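Category: Mailing lists > velero-users > Perception and planning

Re: [velero-users] Lid grasp fails on shiny appliances, planner says "no valid approach"

Hello Fermín, hello all,

Thank you for the long report and for attaching the logs, it saved me a lot of time. I answer between your lines.

> On the rice bowls and the storage jars, Velero works well for us. On the
> pressure cooker it is a different story. The segmentation finds the cooker,
> but the depth on the front of the body is full of holes, and the fitted
> shape is much too narrow. Then the planner brings the gripper down too
> close to the body and the collision check rejects it.

I had the same thing in Filville last winter. The glossy body reflects the windows, and the stereo matcher takes the reflections for real surface. It puts some points far behind the object and throws away the others. After that the shape fitting has only the edges to work with, and it makes a narrow cylinder from them.

My advice is to stop fitting the body at all. For the approach you need the rim of the lid and the table plane, and both can be found without the front panel. In Carrier there is a setting called fit_region. Please put it to "top_band" and give it a height of 4 cm measured from the highest point of the object. The body is then handled only as a keep-out volume, which you can make as fat as you like.
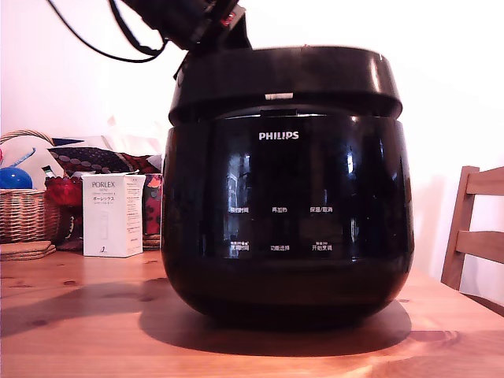

The second thing is the shape model. Carrier assumes by default that the sides are straight. A cooker is wider in the middle than at the base, so a straight model is wrong even when the depth is perfect. If you use the keep-out volume, choose "barrel" and not "cylinder". It costs a little more time in the collision check, but I did not notice it in practice.

> We also see that the approach changes a lot between two runs with exactly
> the same setup. One time it comes from the left, next time almost straight
> from above. Is the planner random on purpose?

Yes, the sampling is random, and the seed is taken from the clock if you do not set it. Put planner.seed to any fixed number while you are debugging. I lost one complete afternoon in March because I compared two configurations and the difference was only the seed.

But I think you also have a second cause. In your log the planner stops after 400 samples and takes the best one so far. For a free table this is enough. With other objects standing near the target, many samples are rejected early and only a few remain to choose from, so the result jumps. I would raise the limit before touching the cost weights. With us the planning stayed fast enough with a limit of ten times more.

> Also the cable. Our cable hangs in an arc next to the arm and sometimes it
> comes into the camera view. The perception node then reports a thin
> obstacle in the air and planning stops for several seconds.

For this I do not have a clean answer. The self filter in Bundar removes only the links that are in the robot model, and the cable is not in the model. I know of two ways. You can add a few capsules to the model along the path where the cable normally hangs, and accept that they are never exactly right. Or you can use the cluster filter and remove everything that is thinner than a limit and does not touch the table. I use the second one with a limit of 11 mm. Be careful, it will also remove basket handles and similar thin things if the part under them is hidden from the camera. A colleague's gripper went into such a handle at low speed, with no damage, but it was not nice to hear.

> Last question, is it safe to use the force threshold as the signal that
> the fingers have reached the lid?

I would not use it alone. A cooker can slide on the table before the threshold is reached, and then the contact pose is wrong although the signal looks good. I check the force and also the finger opening, and both must be stable for up to 4 control cycles before I close the grasp. There is a small behavior for this in the velero_contrib folder, the name is confirm_contact. The documentation is poor, I apologize, I wrote it myself.

If you try the top band setting, could you please send the point cloud together with the log? The cloud before the filter is more useful for me than the one after. I would also like to know which version of Bundar you have, the log header shows only "dev" - if it is older than the change in the time stamps, please update first, otherwise we will look for errors that are already corrected.

Best regards,
Fiifi Akpalu

_______________________________________________
velero-users mailing list
To unsubscribe, send an empty message with the subject "unsubscribe"

This archive uses cookies to remember your display settings. Accept | Settings

Contact the list owner | Archive policy | Back to top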